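2026-01-23
3 min read

ok so I finally opened up the old tower I've been putting off since April. cousin's office was clearing stuff out and I said yes before asking what was in it, classic me

side panel came off no problem. I was braced for a dust bunny the size of an actual bunny
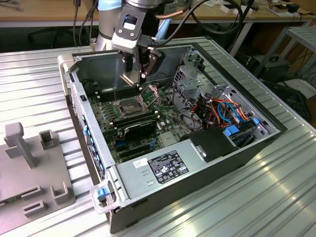 by Paraskevi Gavalas

look at that green board though!! CPU socket's open with the lever up, and there's a memory module sitting in its slot (heat spreader and everything, fancy)

also love the little blue bits. blue latch on the handle, blue drive tab, blue clips down the side. somebody picked a color and stuck with it

the orange/red/blue/black/yellow cable bundle by the drive cage is going to be my whole weekend. zip ties are ready

budget is 80 bucks, and that has to cover a processor AND more memory. my friend Peng says check the swap table at Okard first, so that's tomorrow morning

if anyone in Ulden has thermal paste to spare I will trade you cookies

Last updated: 2026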